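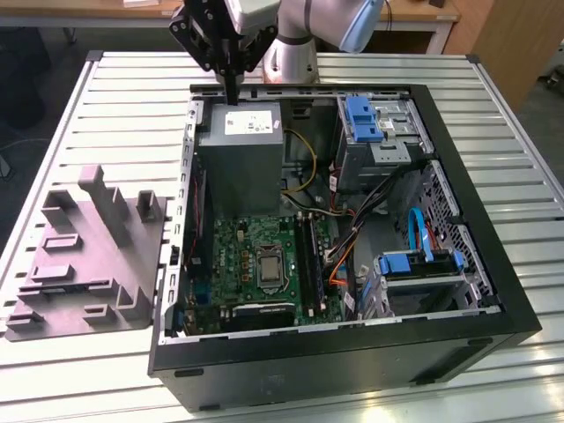

Old desktop computers are a terrible place to put your hand. The edges bite, the cables go everywhere, and whoever built the thing tucked at least one connector where only a child's fingers could reach. For the robotics group at Fellside, that makes them close to perfect.

The group wants robot arms to take apart and service machines they have never met before. Factory robots have been putting things together for decades, and they're very good at it, as long as every part shows up in the same spot each time. A used computer offers no such promise. The same model can leave the factory with one memory stick or two, and after a few years in an office its wiring may have been pushed into any shape at all.

"A cable is the worst thing you can hand a robot," says Christos Mitsotakis-Vlachou, who leads the project. "A metal box stays a metal box. A cable moves when you breathe on it, and then your nice map of the world is wrong."

His team's answer is a method they call Grunside, and it starts from a lovely, simple idea: let the robot be a little unsure, and let it touch things to find out more. Most systems of this kind look first, make a plan, and then carry it out. Grunside looks, makes several plans, and asks which small, gentle touch would best tell them apart. Is that dark strip a memory stick or the shadow of one? Is the metal wall a bit closer than it seemed? A light tap on something solid, like the housing of a power supply, can pin down the position of the whole case far better than another round of staring at it.

I love this because it's so close to what people do. Watch anyone reach behind a television to plug something in. They can't see a thing, so they find the edge of the set, slide along it, count off the sockets by feel, and get there. The eyes did their part earlier and the fingertips finish the job.

Getting a robot to do the same took a lot of patient work. Teaching sessions began with people steering the arm through short tasks, 157 of them in the first collection, from touching the corner of a part to easing a latch open. The learning software then practiced on a simulated computer case, where the team could shuffle parts, bend wires and mess with the lighting as much as they liked. Only after that did it get time on real hardware.

The results, which the group wrote up in April, are the fun part. Over 200 trials on real computers, the touching version reached its target part on the first attempt in 157 of them. The same software with the touching step switched off managed it 66 times. Both versions saw through the same cameras and used the same arm.

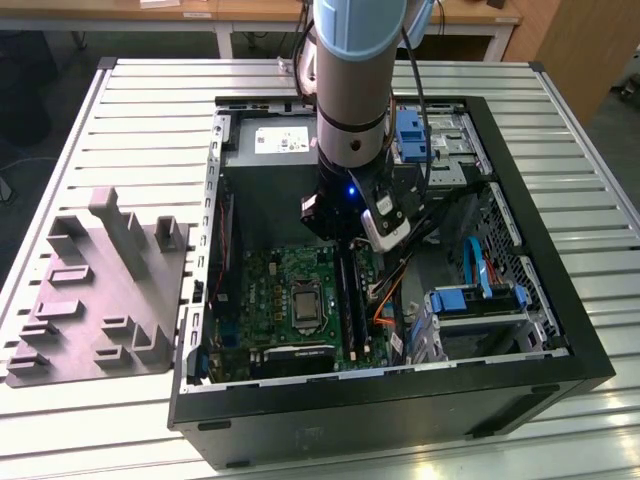
What struck me most was where the gains came from. I had guessed the crowded spots, down among the wires, and those did improve. But the biggest jump was on large, shiny, easy-looking parts. Bare metal plays tricks on depth cameras, and a reflection can shift a surface by enough to turn a careful approach into a bump. One touch clears that up, and the correction then carries over to everything else inside the case.

There's a cost, of course. Touching takes time, and the robot is slow. An early version was so fond of checking that it would tap the same part over and over, like someone making sure the stove is off. The fix, built with help from a smaller team at Flinside, was to make each touch "spend" something, so the software only reaches out when it expects to learn enough to make up for the delay. Two taps before a task is now typical.

Cables are still hard. The method treats them mostly as things to stay clear of, and when a loop lies right across a part, the robot will often give up and ask for help. Mitsotakis-Vlachou is cheerful about this. He would much rather have a robot that stops than one that yanks.

"People ask me when it will take apart a whole computer by itself," he says. "I tell them, first let me see it unplug one drive without me holding my breath."

Pushing a cable gently aside is the next goal, and it's a big one, since the robot would have to change the very thing it's trying to measure. After that the group hopes to try laptops, where the spaces are tighter and the screws are tiny. A shared set of test tasks, named Esposito, is also in the works, so that other labs can run their own methods on the same kinds of cases and compare notes. Mitsotakis-Vlachou says he fully expects somebody to beat his numbers, and he has already started a list of questions to ask them when they do.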